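Slide 4, the hall hire bit. Say hello to Kirstin at the back if she's made it!

So, right, I've run the Flirnen quiz night for 2 years now and I still get nervous before round one (hands up if you do too). My big tip is to read every question out loud at home first. I once had to say "Zomadia" in front of 50 people and made a proper mess of it. Pause for laugh, hopefully.

Then go on to picking the room. Small is good, small is noisy and friendly! 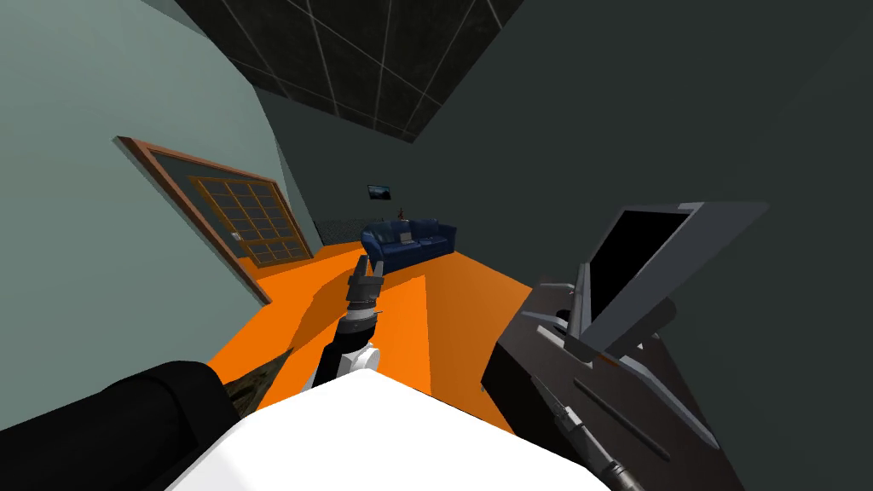 And do ask what time they lock up, before you book anything.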